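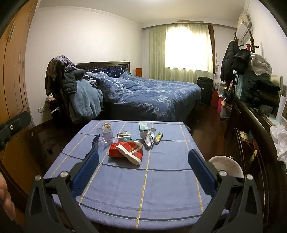

Re: Flevent hand grip kit, is it worth the money?

Posted to: Hollamley Home Automation list
Date: 5/25/26

Hi all,

Catching up on the list over coffee and I saw this one, so let me jump in, as I've had the Flevent kit on loan from the Cerncombe group for most of May and I have opinions! The picture up top is from my runs with it, small stuff on a table in the bedroom, which is pretty much all I've been doing with it.

> I'm thinking of buying the Flevent hand-held gripper so I can record
> pick-up demos at home and train my little arm on them. Their page makes
> it sound like you take it out of the box and go. Has anyone here used
> it for more than an afternoon? My main worries are:
>
> - do the pads hold thin or floppy things, or only boxes?
> - is it too heavy to use for a whole session?
> - do I need to clear a room for it? My place is small and full.
>
> Also, is the paid Arabzadeh clean-up service worth having or can I skip
> it? I'd like to keep the whole thing cheap if I can.

OK, taking those in order, more or less.

The pads are the best part of the kit. They're the dark blue rubber ones with the texture on them, and they hold boxes beautifully. My little white and teal box, the long yellow and blue packet, the mint green box, no trouble with any of them once I got the feel for the squeeze. The red pouch is fine too if you come at it across the middle and stay away from the strap (a jaw tip got under the strap once and I carried the thing around like a handbag). Twine is okay. Floppy plastic is where you'll swear. The crumpled silver bag slides and bunches up, and half the time I ended up with a pinch of the corner and the rest of it dragging across the cloth. I did better going in low and slow with the jaws wide, but I wouldn't call it solved. If your project is mostly bags and wrappers, I'd borrow one before you buy.

The clear plastic packaging was a different kind of trouble. The grip was good, but when I played the clips back I kept losing track of where the edges were, and I'd guess your arm will have the same problem. Put something with color on the table as well so you have a few easy wins in there.

Weight: it's not bad for the first hour. After that my wrist started to complain and I got sloppy, and you can see it in the clips, the approach gets wobbly and I start bumping things. I now do 2 short sessions instead of one long one and throw out a lot less. The jaws are chunky, by the way, thicker than they look on the Flevent page, so don't crowd your objects together. I leave a gap you could get a couple of fingers through. Also check the screws at the joints before you start. One of mine had worked itself a bit loose by the second week and I only noticed from the rattle.

As for clearing a room, no, please don't bother. Mine has a bed, a chair buried in clothes, a full coat rack and a dresser piled up with folded laundry, and the kit coped with all of it. What did matter was the window. With the daylight coming straight through the curtains, a bunch of my early clips had a big glow at the far side, so try standing with your back to the window if your table will let you. Mine won't, not without moving the bed.

The tablecloth is a toss-up. I like having the stripes because I can put things back in nearly the same spot between runs, but cloth does ride up when you drag something, and then you stop and smooth it out, and then you've lost your rhythm. Clip it down at the corners if you go that way.

Now the Arabzadeh service. I sent them 200 clips to try it out. They came back after six days, trimmed and sorted, with 13 kicked out as unusable, and when I looked through the rejects I agreed with nearly every one. So it does what it says. But you asked about cheap, and trimming clips is boring more than it is hard, so I'd skip it for your first batch and do it by hand. You learn a lot about your own bad habits that way (I pause before every single grab, like I'm asking permission). If you get to the point where you're recording every evening, pay them.

One gripe with Flevent, and then I'll let you all go. The setup sheet is written for someone who has done this before. It skips right over the calibration step, and I did that one wrong and had to redo a whole evening's work. I typed up my own notes and can send them to anybody who wants them, just reply off list.

The loaner goes back to Cerncombe at the end of the month. If you want it next, write to them soon, there was already a line when I got it.

Cheers from Hollamley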